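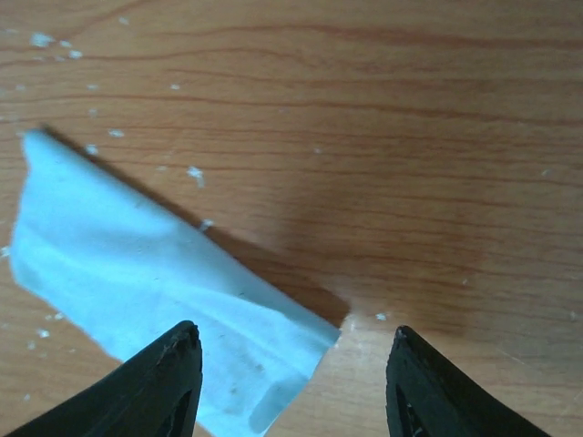
Blue cloth on the table, seen from the wrist camera.

Minutes > Shop Club > Open Day Follow-Up

Search minutes Enter keywords Go

December
Taken down by Akosua Bawa

We got going at 7:10 because the coffee took forever. I'm doing the minutes again, so please forgive the chatty bits, and send me corrections if I've mangled what you said.

1. Last month's minutes
Approved. One fix: the Maksymiv bench was listed as sold. It's still in the back hall and still for sale.

2. Open day and the Sarby demonstration
Most of the evening went on this one! The sign-in sheet has 32 names on it, plus a few people who walked straight past it to the cookies. Sarby sent two people and the arm, and they ran it on the wooden table with the light blue cloth and the two black fingers. I had the spot next to the screen, so I got to watch from the gripper's side of things, and I could have stayed there all afternoon (my feet disagreed).

They did 13 tries at picking up the cloth and we all agreed it was more fun than we'd expected. Cloth is hard, they told us, as it never lies the same way twice. A box has the decency to stay a box. The gripper does best when there's a ridge or a fold to pinch, and a flat corner gives it trouble. I wrote down nine good picks, but the Sarby folks had eight, so let's go with theirs.

Questions from the visitors, as far as I caught them: does it know what cloth is (sort of), can it fold a fitted sheet (no, and neither can I), and what happens if the fingers press too hard on the table (it stops itself). One man wanted to know about the white specks showing up all over the wood on the screen. Sarby said little bits like that don't bother the arm much, but they'd like a wiped table next time. I've put that on the setup list.

We also talked about whether the demo ran too long. I thought it was fine. Others felt the kids drifted off toward the Presari printers before the end, so next time we'll try two short runs with a break between.

3. Money
The open day cost us $888 with the hall, the food and the extra power cords. Donations brought in a bit under half of that. Agreed to pay the Flerkeck invoice for the cords now and argue about the late fee afterward.

4. Next visit
Sarby is happy to come back in spring. I'll write to them and ask if they can bring towels as well as the cloth, which got a big yes from the room.

5. Anything else
The back door sticks. Please lift the handle and then push.

Finished at 8:45. Leftover cookies are in the tin by the sink.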